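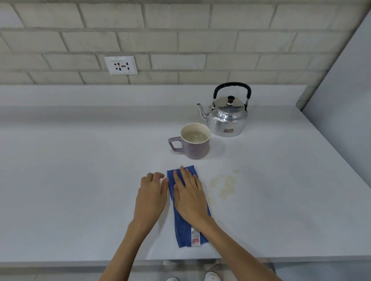 Issue 7 | Page 40

Home Features Columns Back Issues Subscribe

Filed under: Machines & Makers

The first thing Zerrin Ağca did when I sat down beside her was hide the video. She left me only the timeline, a long gray strip running across her monitor with colored bars stacked beneath it, and asked me to guess what the person had been doing. I said cooking. It was wiping a counter. She was very nice about it, and she told me that the software had guessed cooking too, for most of last winter.

Zerrin works at Flevska, a small company that writes the software that sits between a robot's cameras and its arms – the part that has to look at a kitchen and decide what ought to happen next. I had come expecting to see arms. What I saw for the better part of two days was people at desks, watching other people's hands tidy up, and arguing (always politely, and usually with something to eat) over where one action stops and the next one starts.

Take the counter with the kettle and the purple mug. There is a blue cloth folded into a long strip, a right hand pressed flat on it, a left hand beside it with the fingers a little curled, and off to the right of the cloth a yellowish patch that looks very much like a spill. You and I glance at that and think, well, somebody is wiping up. Zerrin's labeling tool, which everyone in the office calls Tuner, wants a good deal more from you than that. Is the right hand holding the cloth, or only resting on it? Does the left hand count as busy? Is the cloth a tool yet, or is it still an object being folded?

"I would call it folding," Zerrin told me.

"I would call it holding," said Yavuz Güler from the next desk, without turning around.

They have been having this conversation since March, and I came to feel that it was the real work of the place. Yavuz writes the planner, the piece of code that takes a goal such as "counter clean" and breaks it into steps an arm can carry out. His first version treated a cloth the way it treated a cup: pick it up, move it, put it down. Cups were fine with this. Cloth wasn't, because cloth has no shape of its own to speak of, and every time the planner asked the perception side where the cloth was and which way it was facing, it got a different answer and went off to make a new plan. He showed me a log from those days in which the planner had changed its mind 585 times over a single dishcloth. He has it printed out and taped inside his cupboard door.

The fix, when it came, was mostly Hülya Uçar's, and she explained it to me over a very good lentil soup. The perception software now stops trying to pin down the whole cloth. It keeps track of the edges it can see and the places where a hand is touching, and it passes those along with a score for how sure it is. The planner is allowed to say "good enough" and carry on. There are only 2 thresholds to set, she said, and she spent the spring setting them, mostly by going home annoyed and coming back with a different number.

Spills are harder. A patch like the one by the cloth has a ragged outline, all drips and splashes, and on a pale counter there isn't much contrast at its thin edges. The software draws a boundary around it, and then the planner has to choose strokes that cover the area without dragging the cloth into the mug on the way. Yavuz has the planner treat the kettle's spout as wider than it is, a fat invisible sleeve around a slender thing, and he says the extra room costs him a second or so per wipe and lets him sleep.

I asked Hülya whether the software understood that the stuff was meant to go away. She thought about this for a long while, long enough that I finished my bread. It compares the patch before and after each stroke, she said, and if the patch is smaller it carries on, and if it's bigger it refolds the cloth and tries from the outside in. Her grandmother taught her to wipe that way, so she wrote it that way.

On my last afternoon Zerrin sat me down at Tuner and let me label a clip on my own. I was slow, and I agonized over the exact moment when fingers resting beside a cloth become fingers taking hold of it. When I finished she laid my bars over hers. We matched on the mug. On the left hand we were nowhere near each other, and Yavuz rolled his chair over to tell us both why we were wrong.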